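Raltel Bench Pair - Questions We Keep Getting

Last tidied in August. If yours isnt here, email and we'll add it.

What do I get for the money?

Two arms, two grippers, both sets of fingers, the control box, cables, one practice kit. Not the table. People do ask. Any solid bench will do as long as it doesn't rock.

How much room does it need?

A bench 70 cm deep is the least we'd go for. Deeper is better. Leave space behind for whatever you want kept out of the way but still in reach.

What's in the practice kit?

Depends which one you pick. The Petrenko kit is the instrument one: mat, cloth, steel tray, scissors, tweezers and a few long-handled tools. The Flarex kit is for latches, bags, cable ties and other fiddly stuff. You can have both, second one is £272 on top.

Are the instruments real? Can I use them on a patient?

They're for practice. Please don't. They are not sterile, never have been, and nothing we sell is cleared for clinical use. Same goes for the arms.

Can it pick up scissors?

Yes, and it's the first thing most customers try. Closed scissors lying flat on cloth are fine. Going in by the finger rings is easier than by the blades. On bare steel they slide about, so start on the mat and move to the tray once you've got the hang of it. Open scissors, expect to swear a bit.

And tweezers?

Harder. Thin, shiny, low to the surface. Use the narrow fingers and come in slow. We'd leave tweezers till the second week.

Why the cloth on the mat?

Grip, mostly. Also gives the fingertips something soft to press into when you come down too far, which you will. Wash at 40, no softener. Any plain cloth works if you lose ours.

Do the two arms know about each other?

Yes. There's a shared no-go zone and they'll stop before the grippers touch. Default gap is cautious. You can make it smaller in settings under Pair > Clearance, but do a slow run first. If you swap fingers you MUST tell the software, otherwise it still thinks the old ones are on. This is the cause of most bent fingers we get back.

Can I buy spare fingers?

Yes, sold in pairs. Wide or narrow. Kirsten Paquette in spares usually gets them out the same day if you order before 2pm.

The cable at the wrist hangs in a loop, is that right?

Yes, leave it. The wrist needs the slack to turn. Don't tape it down, don't zip tie it to the forearm. If it catches on things, raise the arm's start position instead.

How much can it lift?

697 grams per arm with standard fingers, less with the narrow ones. Fine for hand tools. Not fine for a full tray, use both arms or move it yourself.

Do I have to write code?

No. You can guide the arms by hand, save the moves and play them back. If you do want to code there's a Python library, docs are in the download.

How many recordings can it store?

800 on the box itself. After that it asks you to move some off to a drive. It won't delete anything on its own.

Will it work with my Diltico camera?

The newer ones yes, plug it in and it shows up. Older ones need the adaptor, and colours can look a bit off on shiny metal. Turn down overhead lights if you can, glare off a steel tray confuses it more than anything else.

It stopped half way through and the light's gone amber. Broken?

Probably not. Amber means it hit something it didn't expect. Clear the bench, press the button once, wait for white. If its still amber after three goes, send us the log file and dont keep pressing.

Can schools and colleges hire one?

Yes, by the month, both kits included. Delivery is ours, collection is ours, you need a plug and someone to sign for it. Training morning is extra but worth it if none of you has used arms before.

Returns?

30 days, in the original box. Fingers with marks on are fine. Fingers with bends in aren't.

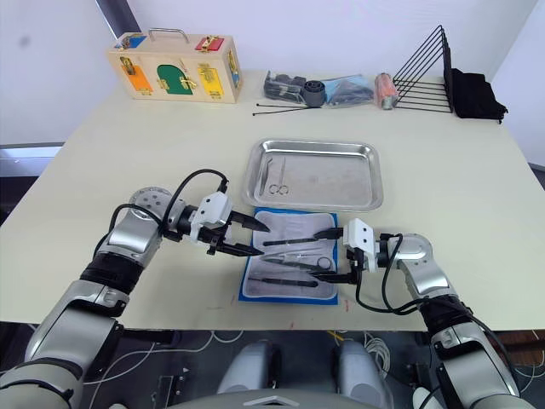 Warranty is two years on arms and control box, six months on cables. Fingers, mats and cloths aren't covered, they wear out. Keep your order number handy when you get in touch, it's on the sticker under the control box as well as in the email.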